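Tudus hand-held gripper kit: data card and review notes
Version 3, June

Kept by Sadia Qureshi. The kit is sold as a quick way to collect grasping demonstrations without a robot arm. I have used it for 16 sessions and I'm not yet convinced by everything in the brochure.

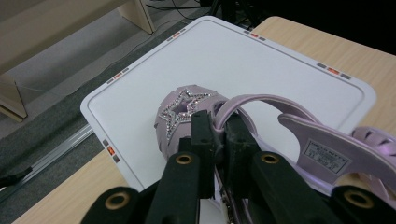
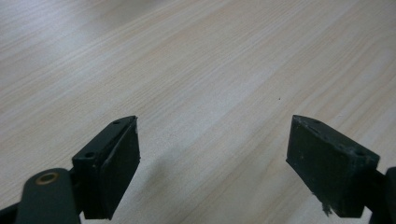
Both were taken from the gripper itself, over a pale wooden tabletop.

Rupert Widmer wrote back that I was being hard on Tudus: the price is fair for a small lab, and his own set at Irstead has needed one spare part since it was bought. He would buy it again, though he agreed the manual is thin.

Contents
35 episodes, one folder each. Objects include shoes and other awkward household things. Train on 24, keep the rest for testing.

What the seller claims
"Ready for any object." Perhaps – but soft straps and curved edges are a harder test than the blocks in the sales video, and no failure rates are given.

Known problems
Finger pads wear. Check them before each session.
Grip width is logged, force is not.
Labels were typed by hand and checked once, by me.

Not suitable for
Safety claims, or comparing this kit with Kramer's. I haven't tried theirs.

Corrections to Sadia or Kilian Plattner.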